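Acta de la reunión del grupo de pesada
Lunes 7 de febrero
Redacción: secretaría del grupo, laboratorio docente Gullow

Asistencia: cinco miembros del grupo, más quien redacta. Se excusa la persona enlace con Bivesham, que mandó sus comentarios por escrito la víspera. Se abre la sesión con retraso por no encontrarse la llave de la sala pequeña. Se celebra en la grande.

1. Acta anterior

Se aprueba con una corrección. Donde decía «la balanza quedó calibrada» debe decir «la balanza quedó encendida». Quien redacta hace constar que la diferencia no es menor y que el grupo lleva desde septiembre usando las dos palabras como si fueran lo mismo.

2. Propuesta McIntyre para las prácticas de pesada

Se presenta la propuesta McIntyre, que consiste en sustituir la pesada por diferencia por la pesada directa en todas las prácticas del primer bloque. El argumento a favor es el tiempo: según el documento, los alumnos terminarían antes y quedaría margen para la discusión de resultados. El documento no dice cuánto antes. Tampoco dice con qué alumnos se probó, ni si se probó.

Se pregunta de dónde sale la afirmación de que «la precisión no se ve afectada». Se responde que es lo esperable con una balanza moderna. Se pregunta qué se entiende por balanza moderna. No hay respuesta que merezca constar.

A favor se dice, y se recoge porque es cierto, que la pesada por diferencia confunde a los alumnos que empiezan y que muchos restan al revés. En contra, que el remedio a restar al revés es aprender a restar, y que quitar el paso del cuaderno no quita el error del vaso. Un vaso que se pesa con un resto de líquido dentro pesa lo que pesa el vaso más el resto, lo anote alguien o no lo anote.

Se acuerda no adoptar la propuesta por ahora y pedir una serie de datos. La serie será de 14 pesadas por cada método, con el mismo vaso y la misma balanza, en días distintos. Si la diferencia entre métodos no supera la dispersión de cada uno, se volverá a hablar.

3. Estado del puesto de pesada

Se revisa el puesto tal como está montado. El grupo reconoce que ha mejorado respecto al otoño, cuando la balanza compartía mesa con las carpetas. Que haya mejorado no quiere decir que esté bien, y se discuten tres cuestiones.

La primera es el paño negro. Se puso para que el vidrio se distinguiera mejor sobre la mesa y para que no resbalara. Lo primero se concede: un vaso transparente se ve con más facilidad sobre negro que sobre una superficie clara, y desde que hay paño se han volcado menos cosas, o eso se dice. Lo segundo se discute. Una balanza quiere una superficie firme y nivelada debajo, y una tela puede hacer arrugas. Se alega que la tela está bien estirada y que no se nota. Se contesta que «no se nota» es justamente lo que habría que medir. Queda pendiente pesar una misma masa patrón con paño y sin él.

Sobre el borde festoneado del paño se dedica más rato del que pedía el asunto. Una parte del grupo lo encuentra impropio de un laboratorio. Otra parte recuerda que era lo que había y que no costó nada. Se deja. 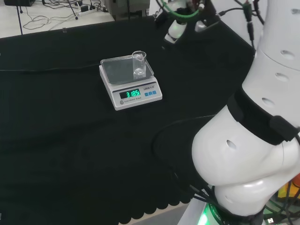 La segunda cuestión es la lectura. Se propone anotar siempre la cifra completa que dé la pantalla, con todos sus decimales, y se aprueba sin discusión. Lo que sí se discute es cuánto valen esos decimales. Que una pantalla enseñe tres cifras detrás del punto no demuestra que las tres signifiquen algo, y en los cuadernos del trimestre pasado hay resultados calculados a partir de la última como si fuera palabra de honor. Un 3.185 se escribe 3.185, de acuerdo, pero si a la segunda lectura sale otra cosa hay que escribir también la otra cosa y no elegir la que guste más. Se ha visto elegir.

Se recuerda además que la unidad debe ir junto al número. En la revisión de cuadernos aparecieron columnas enteras sin unidad. Al preguntar, se contestó que «se sobreentiende». Quien redacta no sobreentiende nada y pide que conste.

La tercera cuestión es el lugar del vaso pequeño. La costumbre de dejarlo al lado del plato, pegado a la balanza, tiene partidarios porque ahorra movimientos. Tiene también un inconveniente evidente, y es que un vaso que roza el plato falsea la lectura sin que nadie se entere. Se propone marcar un sitio fijo sobre el paño, separado del plato. Se objeta que las marcas de cinta acaban despegándose y que ya se intentó con las probetas - fue un desastre, según unos; según otros, se despegaron dos. Se acuerda probar con hilo cosido al paño, en color claro.

Cables: se pide que el que va sobre el paño hacia la balanza no quede tirante ni pase por donde se apoya la mano. Se pide también ordenar los del suelo detrás de la mesa, donde se juntan con la regleta. Esta petición figura ya en el acta de septiembre con palabras muy parecidas. Se vuelve a aprobar, con la confianza que cabe suponer.

4. Comentarios recibidos de Bivesham

Se leen los comentarios enviados por escrito. Bivesham pide que los dos laboratorios usen la misma hoja de registro para poder comparar resultados. El grupo está de acuerdo en principio. Se observa que la hoja que proponen tiene casilla para la temperatura de la sala pero no para la tara, lo que da una idea de las prioridades.

Se devolverá la hoja con tres cambios: casilla para la tara, casilla para la segunda lectura y espacio para escribir qué se hizo cuando las dos lecturas no coincidieron. Si no aceptan la tercera casilla, el grupo prefiere seguir con su hoja actual, que es fea pero completa.

Bivesham pregunta también si es posible prestarles la masa patrón durante una semana. Se les contestará que después de las pruebas del paño, y con el estuche. La última vez volvió envuelta en papel de cocina.

5. Material

Se presenta el presupuesto de Omari para reposición de vidrio: 70 vasos pequeños en un solo pedido, con descuento por cantidad. Se pregunta para qué tantos. Se explica que por debajo de esa cifra no hay descuento. Se vuelve a preguntar para qué tantos.

El grupo no rompe vidrio a ese ritmo, y el armario ya no cierra bien con lo que tiene dentro. Guardar vasos durante años para haberlos comprado baratos es una forma discutible de ahorrar. Se acuerda pedir precio para una cantidad menor y decidir con los dos números delante. Se pide que el presupuesto nuevo indique si los vasos llevan graduación o no, dato que falta en el actual.

En cuanto a la compra de una segunda balanza, se aplaza. Los motivos a favor son las colas en las prácticas del jueves. Los motivos en contra son que no se ha comprobado si las colas las causa la balanza o el que cada pareja llegue a ella sin haber leído el guion. Se propone cronometrar una sesión. Hay quien considera que es perder el tiempo y quien considera que es la primera propuesta sensata de la tarde. Se hará.

6. Limpieza y orden

Se repasa la norma de fin de sesión. El plato transparente se limpia con paño seco. No se usa alcohol sobre el plato hasta confirmar en las instrucciones que el material lo admite. Se señala que las instrucciones no aparecen desde hace tiempo y que, por tanto, la confirmación puede tardar.

Los vasos se enjuagan y se dejan boca abajo en el escurridor. No vuelven a la mesa de pesada mientras estén húmedos. Se discute si basta con «parece seco» y se decide que no: en caso de duda, se pesa vacío y se anota.

El paño negro se sacude fuera y se lava cuando haga falta. Se pide una frecuencia concreta. Se fija al final de cada bloque de prácticas. Se advierte que hay que volver a nivelar la balanza cada vez que se quite y se ponga el paño, y que eso lleva más rato del que el grupo está dispuesto a admitir en voz alta.

7. Tareas

Serie comparativa de los dos métodos: la prepara el turno de mañana. Entrega de datos en bruto, sin medias ya calculadas.
Prueba con paño y sin paño: turno de tarde.
Marca cosida para el vaso: pendiente de quien tenga hilo y aguja.
Cables del suelo: todo el grupo, antes de la próxima sesión.
Hoja de registro con cambios para Bivesham: secretaría.
Nuevo presupuesto de Omari: secretaría.
Búsqueda de las instrucciones de la balanza: se ofrece el turno de mañana, sin comprometerse a encontrarlas.

8. Ruegos y preguntas

Se ruega que no se apoyen cuadernos en la mesa de pesada mientras alguien está leyendo la pantalla.

Se pregunta si la pesada por diferencia seguirá entrando en la prueba final. Sigue entrando mientras no se apruebe otra cosa.

Se pregunta por la llave de la sala pequeña. Estaba puesta en la cerradura, por dentro.

Se levanta la sesión.

Última actualización: incorporadas las correcciones al punto 5 pedidas por correo
Contacto: secretaría del laboratorio docente Gullow | © Laboratorio docente Gullow | Volver arriba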